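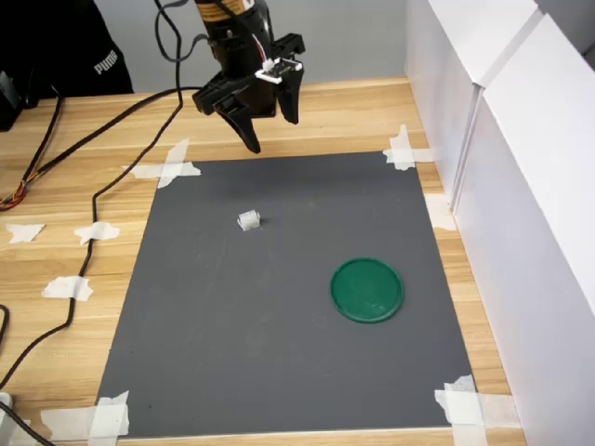

May, bench notes, Drillwood, started 7:40 in the morning with coffee

Still on the mat question, which has taken up far more of this notebook than I ever meant it to. For whoever picks this up after me: we have the dark gray mat on the pale table, the old rubber one from the Macapagal job is rolled up on the top shelf, and I would like us to settle on one of them before the Lilerura pieces start coming through and everybody wants the table at once.

I'm leaning gray. I like how small things sit on it. I spent most of yesterday afternoon putting bits and pieces down and walking off to the sink and back, just to find out what I could pick out from across the room, and the gray won every time (the rubber one has gone shiny in patches and you lose things in the shine, especially late in the day when the light comes in low).

Cleaning: warm water, a drop of dish soap, soft cloth, let it air dry flat. I tried the Indik cleaner on a corner of the rubber mat first and it left a bloom that took ages to rub off, so please keep that bottle well away from the gray one. I also rubbed an offcut with 600 paper to see if scratches could be blended out. They can't, you just get a big pale patch where you used to have a thin pale line. Offcut is in the drawer if you want to see it and shake your head.
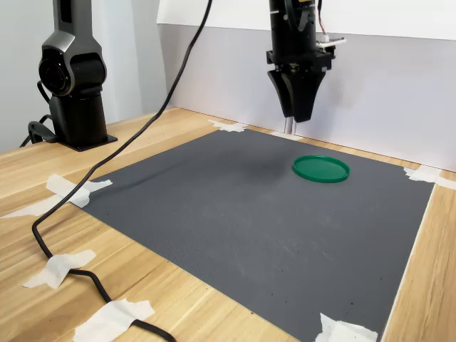
Wear is the part I keep going back and forth on. The rubber mat had 3 years on it before it looked tired, and the gray one is picking up marks a good deal sooner than I hoped. They're faint, mostly light scratches, with a few dark specks I first took for crumbs and tried to brush away. The green lid is good company on it all the same. Laid flat with the rim up, that bright green jumps right out at you, scuffs or no scuffs, and I'd be happy if every loose lid in this building were the same color! I've put in a request for more, under order 922, and if they come in blue I will be sad but I will cope.

One small thing about lids while I'm at it. Rim up, please, when you set one down. I know some of us were raised the other way, but a lid lying rim down picks up whatever grit is under it and then carries that grit to the next jar, and I have fished enough sand out of the wax to last me.
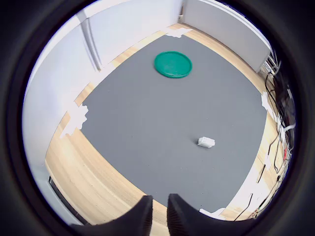 The white pieces are a different matter. They're little, and they have a way of ending up in sleeves and under the bench vise, and I found one in my lunch bag, which I can't explain. I'd like them on the gray mat too, with a decent gap between them and anything bigger, so that you can reach for one without nudging the other. No tray for now. I tried one and we all just used it for pencils.

Tape: white, short pieces, around the edges. It does hold, and it peels off the offcut without leaving gum behind, even after I left it on for 90 hours and forgot which drawer I'd put it in. Press it down again if you see a corner lifting.

To do: wipe down the rubber mat before it goes back up, find the good scissors, ask about the color on 922.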